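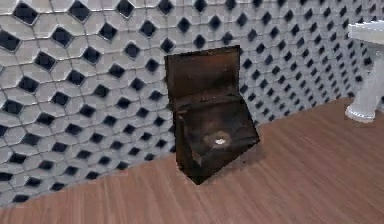 Soomro Housing Cooperative is recruiting participants for a twelve-week study of domestic water use in rental units. Participants log each fixture draw by time and type, and a meter on the supply line records total volume. Eligible units have one full bathroom with a separate basin and toilet. A pedestal sink against hexagonal wall tile is a typical older layout and qualifies. Units with a shared laundry riser do not. The study covers 19 buildings in the Onton and Fotwood districts. Meters are supplied by Vosier and remain its property.

Time required is 7 minutes per day. Payment is $979 on completion, prorated monthly for early withdrawal. Applicants must be 18 or older and named on the lease. Installation visits are on Wednesday mornings and require access to the bathroom and the main shutoff.

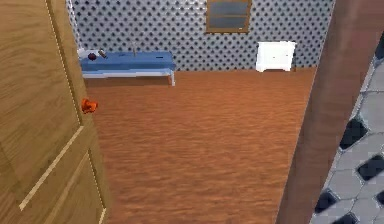 Kobina Amissah asks that applicants read their own meter once before enrolling, as a unit already losing water overnight will be repaired first and enrolled in the second round.

Send name, unit number and number of occupants to the Soomro office by the end of January.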